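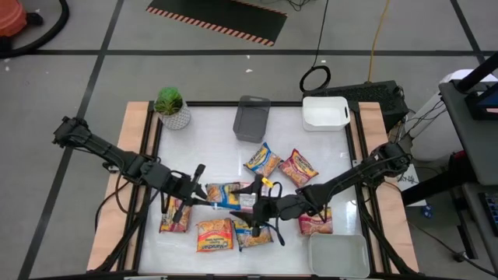 Tisch mit weißer Arbeitsfläche, links und rechts je ein schwarzer Roboterarm

Opferlichtständer Zalel, elektrisch
Hersteller: Vollovov
Lieferbar über Torkthorpe Kirchenbedarf
Stand der Angaben: 01/10/2026

Wir führen den Zalel seit August im Programm, nach längerem Zögern. Wer uns kennt, weiß, dass wir vor elektrischen Opferlichtern eher gewarnt haben. Die meisten Geräte, die uns in den letzten Jahren angeboten wurden, flackerten wie eine Baustellenlampe und waren nach zwei Wintern in einer unbeheizten Kirche Elektroschrott. Ob der Zalel es besser macht, können wir noch nicht für alle Punkte sagen. Was wir wissen, steht auf dieser Seite.

Technische Daten
Plätze: 20, in vier Reihen ansteigend
Lichtfarbe: 2000 Kelvin
Brenndauer je Licht: einstellbar, ab Werk vier Stunden
Lebensdauer laut Hersteller: 4000 Stunden je Leuchtmittel
Gestell: Stahl, schwarz pulverbeschichtet
Stromversorgung: Netzteil, Kabel nach hinten geführt
Münzeinwurf: mechanisch, Kasse mit Zylinderschloss
Preis: 900 Euro zuzüglich Versand

Lichtbild
Die Lichtfarbe ist warm genug, das war unsere größte Sorge. Aus der Bankreihe betrachtet geht der Ständer abends als Kerzenlicht durch. Steht man direkt davor, sieht man, dass alle Lichter einer Reihe im selben Takt flackern. Vollovov nennt das in seinem Prospekt „ruhigen Kerzenschein“. Wir nennen es einen Fehler, den man mit wenig Aufwand beheben könnte, und haben das auch so nach dort geschrieben. Eine Antwort steht aus. Bis dahin empfehlen wir, das Flackern am Schalter auf der Rückseite ganz abzustellen.

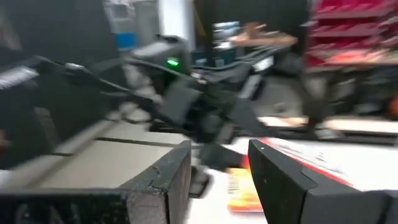
Die Lebensdauer der Leuchtmittel ist die zweite Angabe, bei der wir vorsichtig sind. Der Wert stammt vom Hersteller, ein Prüfbericht lag unserer Lieferung nicht bei. In einer Wallfahrtskirche mit Betrieb von früh bis spät ist diese Stundenzahl schneller erreicht, als man denkt. Die Leuchtmittel lassen sich einzeln tauschen, allerdings passt nur das Originalteil. Bestellen Sie gleich einen Satz mit.

Einwurf und Kasse
Der Einwurf nimmt Münzen ab 50 Cent. Er unterscheidet die Größe, die Währung prüft er nicht. Fremdmünzen und Einkaufschips lösen also ein Licht aus, sofern der Durchmesser passt. Das Schloss hält einem Schraubendreher vermutlich eine Weile stand, einem Brecheisen sicher nicht. Leeren Sie die Kasse täglich. Die Verankerung am Boden ist möglich, Schrauben und Dübel liegen nicht bei, ebenso wenig eine Bohrschablone.

Frage der Liturgie
Werbetexte behaupten gern, elektrische Lichter seien „überall zugelassen“. Auf so einen Satz würden wir uns nicht verlassen. Ein Opferlicht lebt für viele Beter davon, dass sich etwas verzehrt, und eine Lampe mit Zeitschaltung leistet das nun einmal nicht. Fragen Sie vor dem Kauf in Ihrem Bistum nach, am besten schriftlich. Für den Altar ist das Gerät ausdrücklich nicht gedacht.

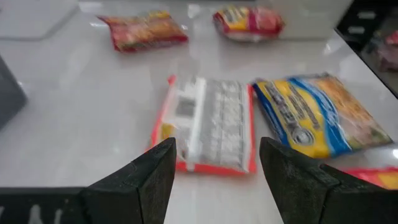 Bleibt das Argument mit dem Ruß. Es stimmt, dass frisch restaurierte Wände und Fassungen von weniger Ruß profitieren. Wer aber bisher gute Kerzen verwendet und den Ständer aus der Zugluft gerückt hat, wird den Unterschied kaum bemerken. In diesem Fall ist das Geld in ordentlichem Wachs besser angelegt. Sinnvoll finden wir den Zalel in kleinen Kapellen ohne Aufsicht, in Krankenhäusern und überall dort, wo die Versicherung offenes Feuer untersagt.

Lieferumfang
Ständer, Netzteil, Kasse mit zwei Schlüsseln, Montageanleitung (die deutsche Fassung ist lückenhaft, eine eigene Übersetzung legen wir bei).

Nicht enthalten
Ersatzleuchtmittel, Bodenbefestigung, Schild mit Preisangabe.

Verwandte Artikel
Opferlichtständer Sangkhawat für Wachskerzen, mit Sandwanne
Teelichtgläser, rot und klar
Dochtschere, lange Ausführung

Rückgabe innerhalb von 30 Tagen, sofern das Gestell nicht verschraubt wurde.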